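Review: the Renon aluminium frame kit, with the Esatik USB cable

I bought the Renon kit from Gatbridge to make a small frame for my work table, where a cable can run along one side and stay in its place. I had never built with slotted profiles before, so I write this for people who are also new to it. 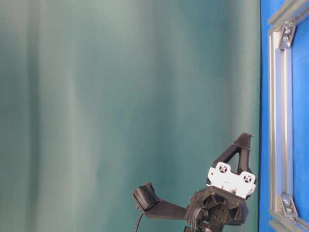 Page last changed: January 27, 2023, by Mebrat Beyene

The kit comes with profiles already cut, corner brackets, bolts and a key. The instruction sheet has 7 steps and very small drawings. My building time was 23 minutes, and a good part of this went to one bracket which I had put in the wrong way. The bolts go in easily if you keep them loose at first and tighten them only when the frame is square.

I like the brackets very much. They are simple, but when they are tight the corner does not move under my hand. 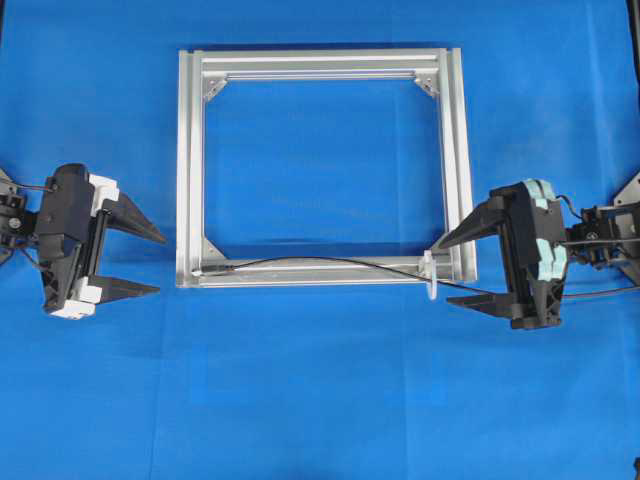 For me the cable was the real question. Renon sells plastic clips for the slots, but they are a separate purchase and I did not want to pay more before trying without. With the cable laid along the bottom profile of the rectangle and one clip at its corner, it still sags slightly on the way, so I think a clip or two is needed after all. The grooves run along the profiles, and it is a pity that the kit has nothing to put in them.

The cable is the Esatik one, black, with an ordinary USB-A plug. I chose it for the strain relief, because my older cables always broke at this point.

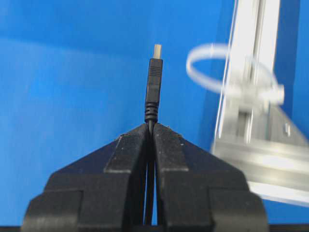
I have used it every day for 19 days and the cord bends softly, without keeping the shape of the packet. The plug sits firmly in my charger. It could be a little shorter - on a small table the extra length is always in the way.

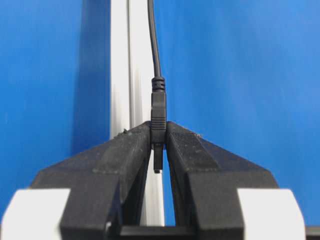

The Esatik cable, with the ribbed collar between cord and plug housing.

Before this I had a frame from Guthrie, which was cheaper, but its corners became loose by March. I would buy the Renon again, and order the clips in the same parcel.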